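Wednesday, after lunch

Second go at the walnut ink. Batch one from the Plollon husks sat too thin on the page, so I cooked this one down longer -- 904 g of husk liquor to start, 336 g left when I pulled it off the heat. Smells like a wet barn and I love it!

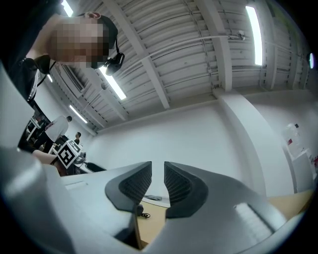 Bench, Wednesday. Head down, dark sleeves.

Gum arabic went in at 6 g, stirred by hand. The Goltus paper took it beautifully (no feathering on the broad nib, a tiny bit on the fine one), but the Bozkurt stuff still drinks it up like a paper towel. Maybe sizing it first would help? I'd like to try gelatin, weak, one coat.

Color is nearly there too. Warm brown going on, then it darkens a shade overnight if batch one is anything to go by. 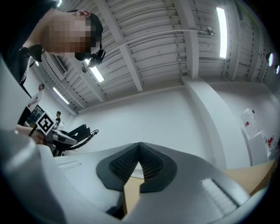

Same day, tan wood tabletop, cap on.

Jar is labeled 186 and lives on the second shelf, behind the oak gall. Please don't shake it -- the sludge needs to settle before I strain it again. Still to do: clove oil against mold, and a strip in the Rernudholm window for the fade test.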